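Which Ondau pressing should I hunt for?

digby_sutcliffe
Evening all. I've been after a decent copy of the first Ondau album since I heard my brother's tape of it, and I've finally got a bit of birthday money put by. There seem to be two versions about, the original on Kunis and the later reissue on Hoani, and the chap on the Billthorpe market stall wants 50 quid for the Kunis one. Is it worth it, or should I save my pennies? I mostly play records in the kitchen while I'm cooking, so it's not as if I've got a listening room!
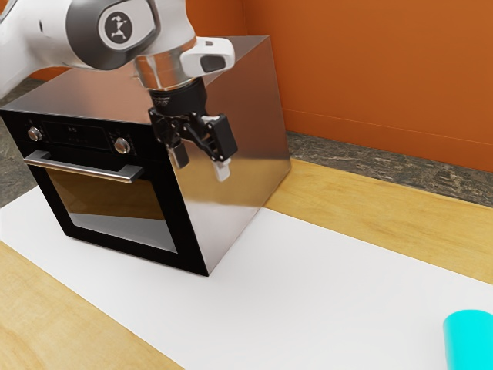 The bass is what I care about most, really. On the tape it's huge and rubbery, and on the streaming version it sounds as if somebody has put a blanket over it. My speakers are little things and they'd have to share a worktop, a pale wooden one like that with a big steel oven sitting on it, so perhaps I'm fussing over nothing. Any advice very welcome – Digby

wah_pedal_wendy
Oh, buy the Kunis, Digby, please do! I've had mine since I was 13 and it still makes me grin when the horns come in on side two. They only pressed 1,000 and the low end is lovely and round, even on my old portable.

crumbly_breaks
Sorry Wendy, I can't agree with that. I own both and the Kunis is cut far too hot, so the hi-hats spit at you all the way through. The Hoani was done from the proper tapes and you can hear what the second guitar is up to. It's a good bit cheaper too, and that leaves something over for the live one.

wah_pedal_wendy
It's meant to spit, that's half the charm! The Hoani is very polite, and I never wanted polite from a band like that. They also faded the last track early, which I still haven't forgiven.

crumbly_breaks
Fair point about the fade, I'll give you that one. Digby, if you do go for the Kunis, check the matrix number ends in 71 – the others were a repress from a worn plate and they're horribly dull.

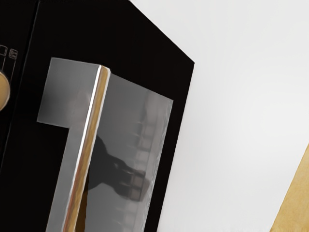 Update from Digby

digby_sutcliffe
Thank you both, you've been very kind, even if I'm now more muddled than when I started. I'll have a look at the run-out on the market copy and see if he'll come down a bit. Does anyone know if the Kunis came with the lyric sheet?

Contact us | © Forum members and contributors | Back to top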